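Workshop notebook, 3 March 2021
4 min read

Picking this up where I left it, with the shellac. I had meant to write up the Josudska sideboard properly as I went along, and of course I didn't, so this is partly from memory and partly from the pencil notes on the back of the delivery slip (which I've stuck inside the cover, if anybody wants to check my handwriting).

The first batch of flakes was the old Druteo tin, the one that has been on the top shelf since before we moved the bench. I weighed out 34 grams and put it in the jar with the alcohol, and gave it a swirl every time I walked past. After two days there was still a jelly at the bottom that wouldn't go anywhere. I strained it and tried it on an offcut all the same, out of stubbornness mostly, and it stayed tacky overnight and took a thumbprint in the morning. So the tin is gone. I wrote the date on the new bag in marker and I'd be grateful if we all did that from now on.

New flakes are from Purba, the garnet grade. They dissolved overnight with only a bit of wax settled out, and the color is lovely, much warmer than I expected. I was a little worried it would go too red over the top of the stain, so I made up a test piece with one coat at one end and four at the other and left it by the window to look at in daylight. One coat barely shows. Three is where I'd stop. Four starts to hide the grain, and on this piece the grain is most of the point.

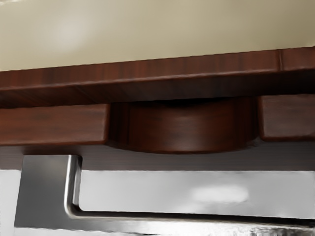 Flynn thinks three coats is too few for a top that will have glasses put down on it, and would rather see five thin ones with a good rub down between the second and third. He reminded me of the hall table in August, where we stopped early and had white rings to deal with inside a month. I had forgotten the hall table, or had let myself forget it. We settled on a thinner mix and five coats on the top only, with three everywhere else, and I'll try that on scrap before it goes anywhere near the real thing.

For the thinner mix I took some of the jar and let it down by half again. It goes on like water and you have to keep moving, with a pad that is a good deal drier than feels right. I loaded mine too heavily the first time and got a ridge down one side where I had gone back over it - my own fault, I was talking. Left it to harden and cut it back with the worn gray pad. It came up fine but it cost me the afternoon.

Temperature in the shop was 54 when I started, which is cold for this, and I had a faint bloom on the second coat of the scrap. Wiped over with a barely damp alcohol pad it cleared. I'll run the heater for an hour beforehand next time and keep the door shut, so please come round by the side if you're bringing anything in.

Other odds and ends. The Hasmont wax is nearly finished, and I'd like to hold back what there is for the drawer runners. The cotton for the pads has come, and it has been washed once, but I think it wants washing again as it is still shedding. Wiremu Bright asked whether the inside of the cupboards should be finished at all. I'm inclined to give them one coat of dewaxed and leave it there, so they don't smell of oil for years the way that old dresser did.

Still to do: scrap with the five thin coats, 30 minutes between the first two and then overnight. Find the good lamp. Ring the Josudska people about the handles, as they were going to send a second set and I haven't seen it.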